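Lightfastness Labels Should Carry Numbers

Friday, January 21, 2022

The pastel box on my desk lists 86 sticks. Each wrapper carries a pigment code, a color name and a row of stars. The stars are supposed to tell the buyer how well the color resists fading. Three stars is good, two is fair, one is poor. The leaflet does not say what was measured, under what light, or for how long.

I have been testing soft pastels and colored inks at home since July, and my view is that the star system should be dropped. Makers should print the exposure and the measured color change, and leave the judgment to the person buying the stick.

The method is simple. I lay down a swatch at full strength and a second one rubbed thin, cover half of each with foil, and tape the card inside a south window next to a strip of blue wool reference. When the third step of the blue wool shows a visible change, I write down the date and read every swatch. I read them again at the sixth step. Any painter with a window can do this.

Out of 200 swatches on my current cards, 28 changed enough by the third step that I would not sell work made with them. Most were pinks and violets, as expected. A few were not. The Gadurico line has a warm gray that carries three stars and turned plainly green in the thin swatch, while the full-strength swatch next to it held. The gray is a mix of two pigments and one of them is weaker than the other. A single rating for the stick hides this completely. 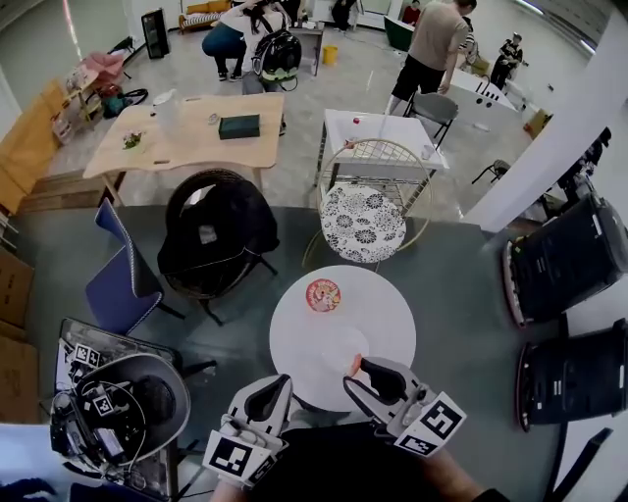 Hedvika Halás wrote to me that the thin swatch is an unfair test: pastel is bought to be used thick, a framed pastel hangs behind glass away from a window, and a maker cannot be expected to rate every way a customer might smear the stuff. She would keep the stars and add one line saying they apply to full strength only.

The added line would be an improvement, and I would take it. The rest I do not accept. Skies, skin and fog are painted thin by nearly everyone who works in pastel. Glass blocks part of the ultraviolet and little of the visible light, and some pigments fade in visible light alone. My cards are already behind window glass.

There is also the matter of how the stars are assigned. Sallum prints stars on its inks and Motaung prints them on its pencils, and a two-star Sallum crimson outlasted a three-star Motaung crimson on my cards by a full blue wool step. Both wrappers list the same pigment code. The binder is different, the grind is probably different, and the two firms have drawn the line between fair and good in different places. An artist who uses both brands in one drawing has no way to compare them from the packaging. 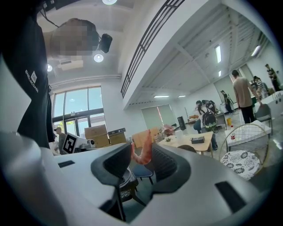
A printed number would fix this at low cost. The wrapper needs two values, one for full strength and one for a tint, each given as color difference after a stated exposure. It would fit in the space the stars take now. Makers that test their products have these values already, because the stars had to come from something. Makers that do not test would have to leave the space blank, and a blank is useful to a buyer too.

The common objection is that artists do not want numbers. I doubt it. We buy paper by weight, brushes by size and pencils by hardness, and we learn what those mean by using them. A color difference of two would become as familiar as a 2B within a year.

The second objection is stock. The Claltudport catalog runs to 1,028 colors across all its dry media, and relabeling that many items is real work. It could be done as each batch is reprinted, starting with the pinks and violets. In the meantime the values could go on the website as a plain table, sorted by pigment code, with the test date beside each entry.

My next set of cards goes up with fixative on one half of each swatch. I expect the fixative to make little difference to fading and some difference to the starting color, so the readings will be taken against the fixed, covered portion.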